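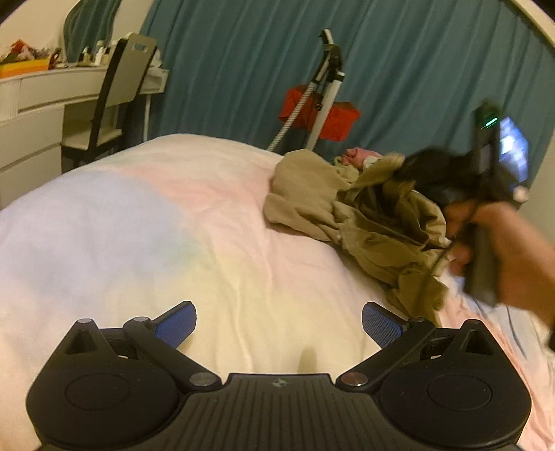 세탁동 쪽에서 먼저 말이 나옴. 객실 정리조 한 명은 손 그리퍼로 옷 집는 걸 36번 하고 나면 손목이 뻐근해서 정작 평소 업무 속도가 안 난다고 함. 기계가 일을 덜어준다더니 지금은 일이 하나 더 생긴 느낌이라고. 다른 조원은 그 정도는 아닌데 쉬는 시간이 애매하다고 함.

홈 | 공지 | 회의록 | 자료실 | 근무표 | 로그인

Lokurau 레지던스 운영팀 회의록 (12월)
시작 오후 2시. 참석: 객실 정리조, 세탁동, 시설, Nitureck 담당, 노조 쪽 참관

1. 의류 정리 자동화 건 (Sovton)
- 장기투숙 객실의 옷 정리, 개기 작업 데이터 수집. 정리조가 직접 손 그리퍼를 들고 작업하는 방식 유지
- 현재까지 누적 301건. 이 중 다시 해야 하는 것 76건. 사유는 대부분 옷을 놓친 뒤 손으로 고쳐 잡은 경우
- Nitureck: 실수한 것도 지우지 말고 그대로 올려달라. 정리조: 그럼 처음부터 그렇게 안내했어야. 안내문 수정하기로
- 침대 위 작업이 탁자보다 어렵다는 의견 다수. 이불 주름이 같이 집힘. 난이도 표시 칸 추가 요청 → 수용 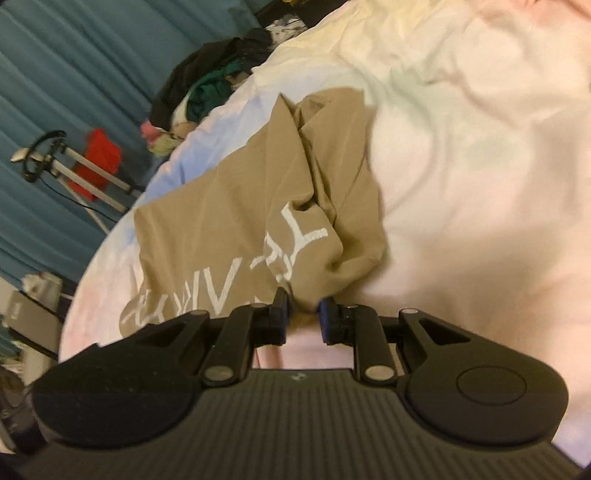
침대 위 의류 작업, 글자 인쇄된 황갈색 천

2. 근무시간 처리
- 수집 작업을 정리 업무 시간에 넣을지 별도로 뺄지. 지금은 조마다 다르게 적고 있음
- 시설 쪽은 별도로 빼자는 의견, 그래야 객실당 시간이 안 꼬임. 정리조도 찬성
- 별도 수당은 결론 못냄. 인사 쪽 답변 아직 안 옴
- 한 사람이 연속으로 하는 시간은 약 2시간까지. 넘으면 교대. 손목 불편하면 시간 상관없이 중단, 사유서 쓰지 않음

3. 인력 관련
- 노조 참관: 로봇 들어오면 정리조 인원 줄이냐는 질문이 계속 나온다. 문서로 답 달라
- 운영팀: 내년 상반기까지 감원 계획 없음. 그 뒤는 지금 말할수 없음. 참관 측은 이 답변으로는 부족하다고 기록 요청 → 기록함
- 수집 참여는 희망자만. 안 한다고 근무표에서 불이익 없어야 함. 이의 없음
- 세탁동에서는 옷 개는 것보다 무거운 카트 옮기는 게 먼저 아니냐고 함. 몇 명 동의. Guillot 쪽 카트 견적 다시 받아보기로 햇음

4. 개인 물품
- 투숙객 옷은 수집에 쓰지 않음. 직원이 가져온 옷이나 연습용만
- 직원 얼굴, 목소리가 기록에 남는지 문의. Nitureck이 서면으로 답변 예정
- 자료 보관 기간도 같이 물어볼 것

5. 기타
- 그리퍼 충전 자리 부족. 멀티탭 신청은 시설에서
- 손잡이가 커서 손 작은 사람은 쥐기 힘들다 함. 작은 사이즈 되는지 확인
- 휴게실 냉장고 건은 시간 없어서 다음으로 넘김

할 일
안내문 수정: Nitureck + 정리조
근무시간 양식 통일: 운영팀, 다음 회의 전까지
감원 관련 서면 답변: 운영팀
카트 견적: 세탁동

오후 3시 20분 종료. 다음 회의 날짜는 근무표 나오고 정함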